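Recording Demonstrations for the Processor and Memory Fixture

Operator Guide, Lullden Assembly Learning Group
Prepared by Tyyne Räsänen. Reviewed by Toivo Salminen. Revised 8 October 2022.

Purpose

This guide describes the procedure for recording demonstrations on the board fixture in the Lullden laboratory. The recordings are used to train the Murneo policy, which learns to handle a processor and a memory module from examples given by a human operator. All operators must read the guide in full before their first session and must complete one supervised session before recording alone.

The procedure replaces the one issued in July. The main changes concern the placement of the processor between episodes and the handling of failed attempts.

Before you begin

You will need a reserved station, an operator login for the Hyvönen recording software, the parts tray assigned to that station, and an antistatic wrist strap. Parts may not be exchanged between stations. If a part is missing from the tray, report it to the station lead and do not start the session.

Confirm that the fixture is fastened to its base. A fixture that moves under light hand pressure must be tightened before any data is recorded. Episodes recorded on a loose fixture cannot be corrected later and are removed from the set.

Preparing the station

Put on the wrist strap and connect it to the grounding point. Log in to Hyvönen and select the task name from the list. Do not type a new task name, even if the difference seems small. Variations in spelling have caused complete sessions to be left out of training in the past.

Move the arm to the home position with the Home command. Open and close the gripper fully 2 times and watch the fingers as they travel. They should meet evenly. If one finger lags or makes contact early, stop and request service.

Open the wrist camera preview. The tips of both gripper fingers must be visible, along with enough of the fixture to locate the pocket. Clean the lens with a dry cloth if the picture is hazy. Do not adjust the camera mount. The mount position is part of the calibration, and any change requires a new calibration file.

Recording an episode

Place the parts in the starting layout shown on the task card. Take your hands out of the workspace and press Start. Wait until the indicator in the software turns green, then take hold of the leader arm.

Approach the part from above at a steady pace. Slow down when the fingers are near the fixture, and line up the gripper with the sides of the pocket before closing. The pocket walls are low, and a finger that comes in at the wrong angle can catch on them. Small corrections are acceptable and useful. Long pauses are not, as the policy tends to copy them.

Close the gripper only on the edges of the processor. Do not press on the metal heat spreader. When placing the processor, match the notch on the green substrate to the orientation on the task card, lower the part until it is seated, and open the fingers before lifting away.

When the task is complete, return the arm to home and press Stop. An episode should last no longer than 16 seconds. Mark it as a success or a failure at once, while the result is still in front of you.
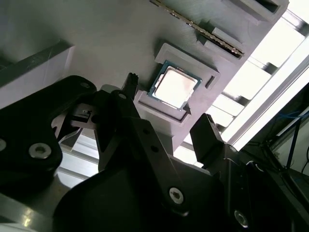 Wrist camera view during a processor episode. The processor lies in its pocket, with the edge of the memory module in the channel beyond it.

Lighting

Stations near the windows receive strong daylight for part of the day. Some variation in light is wanted in the data, and operators should not close the blinds for the sake of a cleaner picture. Glare on the heat spreader is acceptable provided that the outline of the processor can still be made out in the preview. If the outline is lost, pause the session and note the time in the log.

Failed attempts

Failed attempts are kept. Label the episode as a failure, choose the closest reason from the menu, and continue. Do not delete an episode yourself. The only exceptions are episodes in which a hand entered the workspace or the software reported a dropped camera stream. These are flagged for removal and reviewed by the data lead.

After 3 failures in a row, stop and check the starting layout and the finger alignment before going on.

Resetting between episodes

Shift the starting position of the loose part slightly each time, staying inside the marked area on the task card. After every 5 episodes, rotate the part to the next starting angle listed on the card. Inspect the gold contacts on the memory module at the same time and replace the module if they are scratched.

Closing the session

Press End Session and wait for the upload to Fitutstead to finish. Compare the episode total in the software with the total in the station log. If the two do not agree, leave the station logged in and notify the data lead. Return all parts to the tray, close the gripper, send the arm home, and sign the log.

Questions about labels should be directed to Tyyne Räsänen. Questions about the fixture, the gripper, or calibration should be directed to Toivo Salminen.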